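# Caron gripper kit: my notes and the sim episodes that come with it

I've had the Caron kit from Tristska for a few weeks now, and this folder is what I made with it (plus a few gripes). The box gets you a two-finger gripper, a mounting plate and a license for Curar, their simulator. I spent most of April in Curar before I bolted anything to an arm, and I'm glad I did!

The wrist view is what sold me. You look straight down past both fingers, so lining up over a counter feels natural after an hour or so.
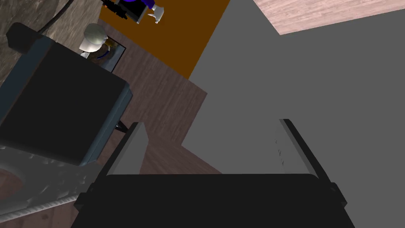
*2 min read*

The fingers are plain flat plates with a beveled tip, and the rooms you get to practice in are busy — rugs, plank floors, odd stuff all over the place. I like that. My policy got lazy in the tidy starter room.

## What's in here

- `episodes/` — 566 runs, all simulated
- `keep.txt` — the 298 I'd train on
- `notes.md` — setup headaches, mostly the license server

## Gripes

Loading a new room takes more than 75 seconds on my laptop. Cables look great but the fingers pass right through them. Defne Ateş at Tristska answered my ticket the same day and says collisions are on the list.

## License

CC BY 4.0. Send fixes to me, Szabolcs Antal, or open an issue.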